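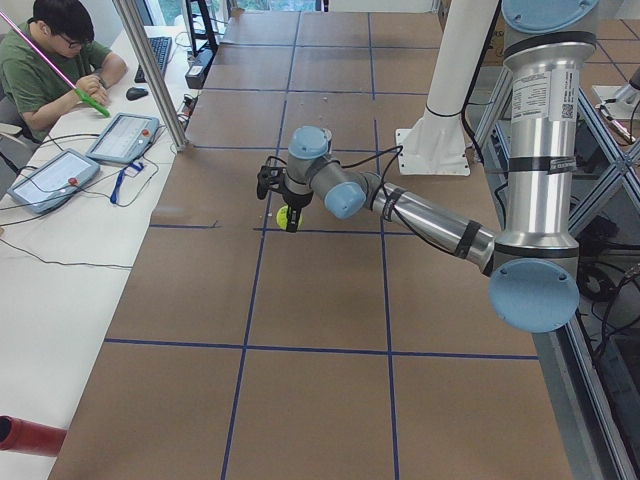
3 min read

Latier bench arm and two-finger gripper: what we paid for, and what I'd budget differently

I promised a proper write-up once we'd lived with the arm for a while, and several of you have nudged me since (quite rightly), so put the kettle on, because I've never managed to be brief about anything with a plug on it.

We run a small workshop in Cornden and had been hiring time on other people's equipment for far too long. In April we finally bought our own setup through Sitompul, who supplied the arms, the grippers and the teach pendants as one order. I won't give the whole price, as it depends so much on what you haggle over, but I will talk about the bits around the edges, which is where my spreadsheet went wrong.

First the arm itself, and I'm very fond of it. It's quiet, it goes where it's told, and the joints have those pale blue caps that make it look friendlier than it has any right to. The gripper is a plain black one with two fingers. We've mostly been practising with a tennis ball, which I'd recommend to anybody starting out – it's cheap, it's bright enough to spot against brown paper, and it forgives a squeeze that's a bit too keen. I had pencilled in money for a set of proper test pieces and I'm very glad I held off.

Now the teach pendants. Each one has its own screen and a red emergency stop button, and they take up far more desk than you'd think. Ours live on a long white desk running alongside the work table, with the keyboard and mouse further along, and if I were planning the room again I'd draw the desk first and fit everything else to it. The menus are clear once you've learned them, though I do wish the text were larger.

The item I got most badly wrong was the framing. The aluminium posts and cross-bracing came to £3175 with delivery, and I had put down barely half that. It's lovely solid stuff and I don't begrudge it now, but please get that quote before you sign for anything else. Cabling was the other surprise. You need enough to follow the arm, reach the floor and get back to the desk, plus tape and straps to keep it all tidy, and we went back to the shop 3 times.

The bargain of the whole project was the table covering: brown paper with a grid of dark blue tape on top. It creases a little, and it costs next to nothing to replace. Ketumier wanted £169 for a printed mat and I can't say I miss it.

Support from Sitompul has been kind and patient, if slow on a Friday. Training was extra, so do ask for it to be written into the quote, and allow about 5 days before anyone feels at ease with the pendants.

Four stars from me. The missing one is for the paperwork, which arrived in two boxes and three different versions, and I'm still waiting to hear which of them is the right one.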